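2020-10-07
By Ifigeneia Petridis

The Pink Mug Test

The arm at the end of the Triantafyllou workshop was called Burnano, after the town its first owner came from, and Plevetia had loved it from her first morning in July. She loved the small sigh it gave when the brakes let go. She loved its cable, which she had tied back herself with five neat clips. Most of all she loved the fingers, two big black curving things that met at the tips like hands in a cartoon prayer!

So when old Vurnuston told her the gripper was hers to look after now, she went out to the parking lot and did a little dance beside the bins.

"It's slipping," he said when she came back in. "Customer says so. Find out why." 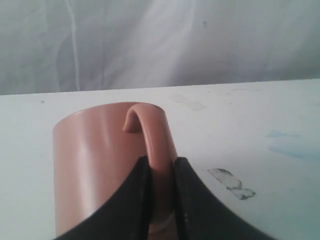
Plevetia had a theory about slipping, and the theory was that people always blamed the rubber first. They ordered new fingers, waited a month for the box, bolted them on and had the same trouble on Monday. She wanted to begin with something awkward. A block was too polite, and a tube was nearly as bad. A thick round handle was what she needed, with the fingers coming in on both sides of it and just a strip of pink showing in between, because a handle like that will roll the moment one finger pushes harder than the other.

She ran the close command and listened. There it was, under the hum, a tick. She opened the gripper and closed it again. Tick. She did it 20 times and grinned the whole way through, the way other people grin at a song they know.

"Do you hear that?" she called.

"I hear you talking to a cup," said Vurnuston.
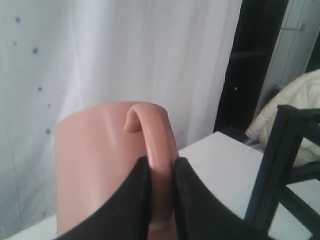 The tick came from the left side, she was nearly sure, and it came late, just as the force built up. That ruled out the motor. It ruled out the rubber too, which pleased her enormously. What was left was the linkage, and inside the linkage a pin no longer than her fingernail, and around the pin a bushing that had already done 900 hours with its first owner before anyone here had so much as wiped it down.

She parked the arm, cut the power, hung her tag on the switch and got out the good hex keys – the ones in the green roll that Vurnuston pretended not to lend. The cover came off with four screws. Inside it was beautiful. She had seen the drawing of course, but the drawing was flat, and here were the two little levers folded over each other like a bird's wing, with grease the color of honey gone dark at the corners.

The left bushing wobbled. She could feel it with a toothpick.

"Come and look!" she said, and he did come, slowly, with his glasses pushed up, and bent over it for a long time.

"Well," he said. "That's egg-shaped."

"It's completely egg-shaped!"

She pressed the old one out and the new one in, and it went home with a soft push that she felt right up to her elbow. Fresh grease, a thin smear. Both pins, because you never do one side. Then the cover, the screws in a cross pattern, the tag off the switch, and a long breath.

Next was the zero. With nothing between them the fingers had to meet evenly, tip to tip, or every number the controller gave her afterward would be a lie. She brought them in at the slowest speed there was, with her chin almost down on the table.
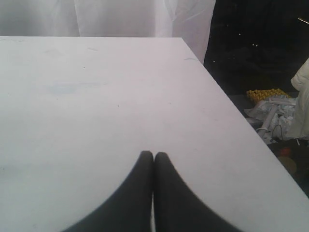

Fingers closed on nothing, tips touching.

She saved the position and wrote it in the book, under Vurnuston's square capitals, in her own slanting hand. She opened the fingers, closed them, checked the number. The same. She tried it again from higher up and from off to one side. The same, the same! No tick at all, only the hum, and then the quiet when the motor stopped.
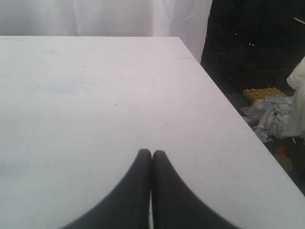 Ifigeneia Petridis

Vurnuston had gone to put the kettle on, but he had left the door open, and she knew he was listening too.

"Ten more," he said from the kitchen. "Then the cup."

She did 10 more. She would happily have done a hundred. Somewhere past the seventh she noticed that she had begun to breathe with it, in as the fingers opened, out as they closed, and she thought of whoever had run this arm before her and wondered if they had done the same.

"Right," she said, and reached for the mug.

"Careful with that," said Vurnuston, coming in with the teapot. "It's the only one I like."

© Ifigeneia Petridis. Contact | Back to top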